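**Can a machine put the dishes away yet? Come and help us find out!**

We're looking for people who open cupboards, wipe shelves and carry laundry every day, at home or on the job, and who'd like to spend some time telling our robot team what they're getting wrong. No technical background needed – if you've ever wrestled with a sticky door while holding a pan, you know plenty already.
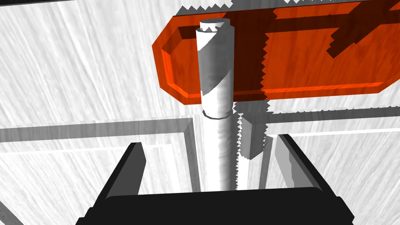 Our own answer so far is "a few chores, slowly, on a good day." Much of the practice happens in simulation, and the small stuff is what makes it hard: getting hold of a handle, pulling at the right angle, knowing when to let go. We love these problems, and we'd love company!

You would come to our rooms in Flelham for 6 sessions in November, 60 minutes each. You'll watch simulated runs with us, show us how you'd do the same chore, and argue with our list of what should come next.
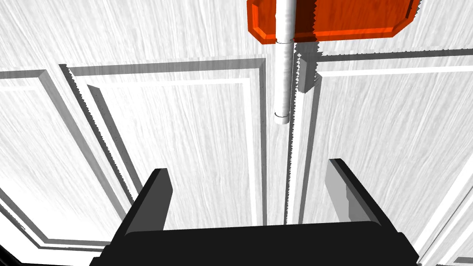 **Household Tasks Group, Sturker Lab, Flelham**

We have 19 places and want a real mix – cooks, cleaners, parents, shop staff, people who live with a stiff hand or a bad shoulder. You must be 18 or over. Travel within Flelham is paid, and there's lunch.

To join, write a few lines to Henrike Hagedorn about the chore you'd hand over first (and the one you'd never give up). Algirdas Lepik will call you back to set up your sessions.

Please reply by September 20, 2025.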